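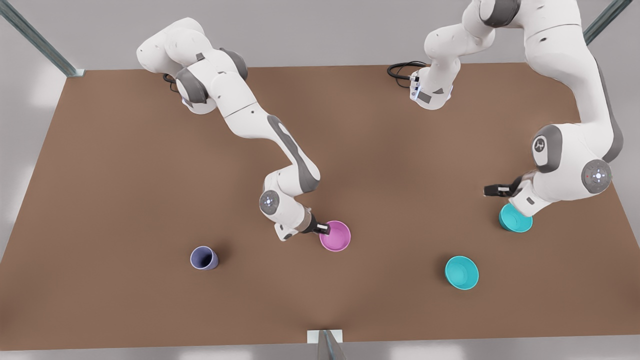
Sunday, February, obituary index, Plirkosstead run

Picked up where I left off on the Plirkosstead funeral notices. The count going in was 3,234 entries keyed and I wanted to get through the last folder of the drawer before lunch, ha. Got 38 done. Slow, but these are the long ones, the kind where the family paid by the line and clearly didn't care what it cost (bless them, it's where all the good stuff is).

Main headache was the Grerus family again. I have 2 women named Ida Grerus, both widows, both members of the same church, and the paper ran their notices in the same winter. I'd merged them back when I first did the surname file. They are NOT the same person! One was born in Londilness and came over as a bride, the other never lived anywhere but Plirkosstead and taught piano. The list of surviving sisters gave it away. I've split the record and moved the piano one to her own card, but the cross references from the husbands still need fixing. Rangi, if you get to it before me, the husband with the feed store goes with the Londilness Ida.

Maiden names: I'm still putting them in parentheses after the first name. Amparo Ñahui wants a separate field and I've come around to it. Her own surname keeps getting mangled on import, by the way, the tilde drops out and she lands under Nahui, so whatever we do about fields we need to check accents too. Try it on a small batch first, please, not the whole file like last time.

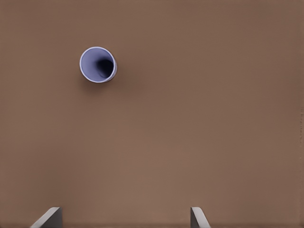 Ages are a mess as well. The paper liked "in her 80th year," and half of us have been typing that as 80 when it means 79. I went back over 40 of the older entries and fixed the ones I could match to a birth date. Where there's no birth date I left the wording exactly as printed and put a question mark in the notes.

Nice find: a notice for a barber called Cusi, first name missing because of the fold in the page, "remembered by three generations of heads." Whole thing is six lines and I like him enormously. Burial place isn't given. Rangi Rakena thinks the cemetery book might have him under the plot owner's name, so that's worth a look.

To do
Husbands' cross references, Grerus
Accent test with Amparo's batch
Ask for a better scan of the Cusi page
Rest of the G folder, it goes back in the drawer behind F and somebody had it behind H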